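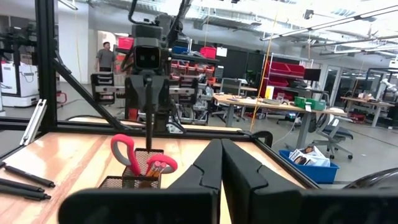
February, late, kitchen table

Back from the Zetgate open day with sore feet and a tote bag I did not ask for. Shadi drove. He drives the way he talks, with long pauses and then a lot all at once, and we missed the exit while he was explaining why his brother-in-law should never have bought a boat. We were twenty minutes behind for a thing where I had told everyone at work how much I disliked people who show up late.

Sign-in was two clipboards and a sticker. Mine said LUCIMARA D. in somebody else's handwriting, so I wore Lucimara D. until lunch, when the real Lucimara Damasceno found me by the coffee and asked for herself back. She runs a small packing shop two towns over and had come for the same reason I had, which is that her boss read an article. We stuck together after that.

The welcome talk was given by Kanyarat Sukprasert, who has the patience of someone who has given it before. She told us they wanted to show us the ordinary work and skip the dancing. There was a slide with a bar on it that said 2,000 and no label. A man in front asked, "Two thousand what?" and she said, "Hours, sorry, I'll fix that," and wrote it on her hand.

Then we got split into groups. Shadi went off with the one doing mobile bases and came back an hour later with opinions about wheels. Lucimara and I got the tabletop group, with Thanakorn Thongdee, a very tall young man who apologized to the equipment when he bumped it.

I have been writing "robots?" on the whiteboard at Pandier for most of a year, with the question mark, so I came with a list. What happens when a part is upside down. Who picks it up off the floor. How long before a person on second shift stops being afraid of it and starts hanging a jacket on it. Thanakorn took the list seriously, which I was not ready for, and answered the jacket question first. (A week. They've had scarves, too.)
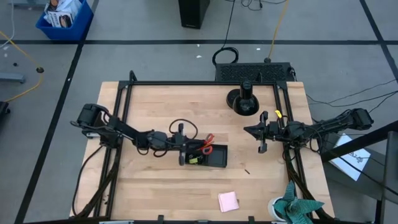 My own desk at Pandier was cleaned out once in nine years, by me, badly, and the rubber bands are still in the drawer with the soy sauce packets. So I took it a little personally that the job they had picked for the tabletop station was desk tidying. I had pictured engine blocks. What I got was two black arms bolted to a frame, facing each other over a butcher-block table nicer than the one I eat off, and between them a pair of red-handled scissors and a little stack of pink sticky notes. There was a potted plant at the corner, too, with big pale leaves. Lucimara leaned over and whispered that it was a better office than hers.

Thanakorn talked us through it. Stationery is hard, he said. A pen rolls. Scissors have holes in them and a pair of blades, and the handles are never where you'd want them. Paper is the worst, being hardly there at all. If you can get an arm to deal with a sticky note, he said, then a box is a holiday. I wrote down "box = holiday" and underlined it, and looking at it now I can see that it's going to need some context before I hand it to Thongchai.

They asked for people to try the controls and I put my hand up before my brain had a vote. You steer with both hands, a little like working a marionette that weighs more than you do. I will record here, since this is private, that I was terrible. My left and right stopped being on speaking terms right away. I went for a pen and got the air next to the pen, and then the air on the other side of it. "You're being very gentle with nothing," Thanakorn said, kindly. Lucimara went next and got hold of her pen on the second try and was unbearable about it through the entire sandwich course.

Lunch was sandwiches, as I say, plus a cookie the size of a hubcap. The other visitors at our table were from Pisano and wanted to know what everything cost. One of them had heard a number. His colleague had heard a different number. They were roughly 900 a month apart and neither would say which machine he was talking about. I ate my cookie. Shadi came back then and wanted half of it and started in on the wheels.

The afternoon was slower and I liked it more. They let us hang around while they got on with the day. A lot of it was somebody putting things on the table, somebody else typing, and a discussion about whether that was the same as last time. I asked Kanyarat how many times a day they set up the same pens. She laughed and said she'd stopped seeing pens as pens. At home she now hands them to her husband handle first, like scissors.

I asked her the real one, too, the one from the bottom of my list, whether I should tell the folks on our line that this was coming for their jobs. She didn't give me the brochure. She said that for what we do, mixed small parts in bad light, she'd be surprised to see anything useful in 2 years and embarrassed if there were nothing in ten, and that I should bring some of them along next time so they could ask her themselves. I'd sooner have had a yes or a no. I think Thongchai would have too, as he's the one who has to put it in the budget.

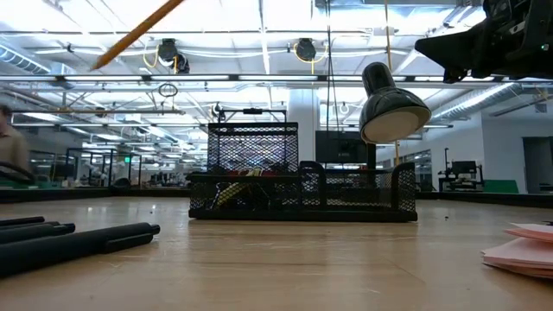

To do, before I forget

Write up notes for Thongchai Jitpraphai. One page. He won't turn it over.

Ask whether two people from second shift can come to the next one, paid. Get the "paid" in writing.

Send Kanyarat the photos of our worst parts bin, the one by the Fukuda press. She asked for it and seemed pleased at the idea.

Find out what Lucimara's boss decides, and when, and whether mine can be told it was his idea.

Clean out desk drawer. I timed myself on it just now, in my head, and got as far as the soy sauce.

Pay Shadi for gas. Do not ask about the boat.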